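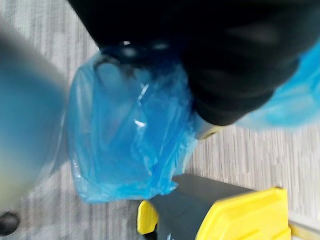 Blue liner, neck twisted, held up.

Hello again from the second floor! I promised last month that I'd write up the bin situation, and since a few of you have cornered me by the coffee machine about it, I'd better get on with it.

For anyone new at Vindesska: we used to have a basket under every desk, 86 of them if you believe the old supply list, and most held one tissue and an apple sticker by the end of the day. Every one of those got a fresh liner anyway. Now we share. There are small open baskets in the walkways for dry stuff like paper scraps and wrappers, and the pedal bins along the walls take the recycling. I was a grump about this at first (I like my own basket, thank you), but I've come around, mostly because I have to stand up now and then.

The new liners came in from Govindasamy in September, a carton of 800, so please stop saving grocery bags for me. My bottom drawer is full of them. Give the liner a good shake before it goes in, fold the top over the rim, and when it's time to change it, gather the top and twist before you lift. I didn't twist, once, and spent a happy ten minutes picking hole-punch dots out of the carpet.

Then there's the seating corner with the round white table and the tub armchairs, which is my favorite spot in the building and also where drinks go to be forgotten. If you bring one over, take it with you when you get up — even if there's only a swallow left. Especially then!
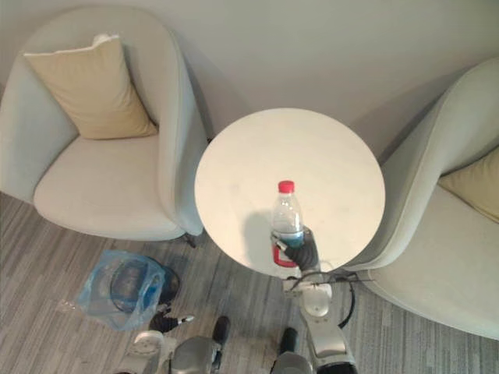
Do I need to empty a bottle before I put it in recycling?
Please do. Pour what's left down the kitchen sink and screw the cap back on, then drop it in the pedal bin.

I've had a few questions about the tape on the carpet, too. The outlines are for the furniture plan we're trying out before the Totach end of the floor gets moved around, so leave them stuck down for now, even where they've gone a little crinkly. I keep wanting to smooth them with my shoe and I'm told that makes it worse. 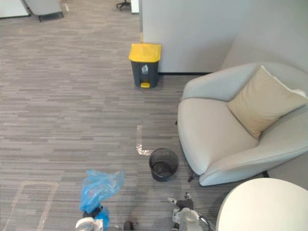 Mesh basket by the tape, yellow-lidded pedal bin back against the wall.

Liners get changed at 6, so if you're staying late in the Saltititz room with takeout, carry the boxes down to the kitchen yourself. Nobody wants to meet last night's noodles at breakfast time. Spare liners are on the shelf over the printer paper, and if you take the last roll, leave me a note on the shelf — a sticky one is fine, I have plenty.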